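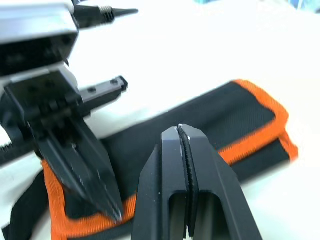

Print this page
E-mail this page

Section 14. Open days and visitor demonstrations

14.1 Purpose of this section

This section sets out how the Zindisano handling cell is to be prepared, shown and closed down when visitors are present. It applies to open days, school visits and customer demonstrations held at the Soltel site. It does not replace the operating instructions in Section 4, which remain in force at all times.

The demonstration lead is responsible for the cell from the moment the first visitor enters the hall until the last has left. For the April open day the demonstration lead is Bülent Bayram. Questions about this section should be put to him on extension 2872.

14.2 Before visitors arrive

1. Check that the emergency stop on the pendant and the one on the cell post both work. Record the result on form Dinsa 2.

2. Clear the table of everything that is not needed for the first task.

3. Lay out the hand tool task. Open the multitool and spread the fabric pouch flat within reach of the arm.

4. Wipe the gripping edges of both fingers with a dry cloth. Do not use solvent.

5. Load the programme named "Visitor" from the Wosis menu. The programme limits the arm to 82 millimetres per second.

6. Close the gripper fully and confirm that the pendant reads "Closed – no part". If any other message appears, repeat step 4 and try again. If the message remains, the cell must not be shown.

Caution: The multitool has sharp parts. Keep hands clear of the blades when opening or folding it, and do not pass it to visitors while it is open.

Note: The wrist camera needs five minutes to settle after switching on. Views shown on the hall screen before this time may be too bright.

14.3 Giving the demonstration

1. Ask visitors to stand behind the yellow line. No more than 14 persons may watch at one time.

2. State that the arm is about to move. Wait for a clear reply from the second member of staff before pressing Start.

3. Run the approach movement once with the gripper closed. This allows visitors to follow the path of the arm before any object is handled.

4. Run the full task. The arm takes up the multitool, lifts it a short way and returns it to the table.

5. Press Hold. The arm must be at rest before any question is taken.

6. If time allows, repeat steps 2 to 5 with the multitool turned to a different angle. The position should be chosen by staff. Visitors may suggest one but may not place the tool themselves.

Note: A missed grip is not a fault. The arm will withdraw and make a second attempt. Should that attempt also fail, press Hold, set the tool straight by hand and begin again from step 2.

Caution: Never reach over the table while the pendant shows a green light. Press Hold and wait for amber.

14.4 Questions from visitors

Staff may answer general questions on how the arm is guided, how the fingers close and how tasks are taught. Questions about price, delivery or the work of other customers should be passed to the front desk. Visitors may take photographs of the cell from behind the line, but not of the pendant screen.

14.5 Closing down

1. Send the arm to the rest position and wait until movement has stopped.

2. Switch the pendant to Off and remove the key.

3. Fold the multitool, place it in its pouch and return both to the tool cupboard.

4. Enter the number of runs, and any missed grips, on form Dinsa 2 and sign it.

5. Hand the key and the form to the front desk before 5.30 pm.

Any contact between the arm and a person, however slight, must be reported to the demonstration lead at once. The cell is then to remain switched off until he has released it in writing.

Print this page
E-mail this page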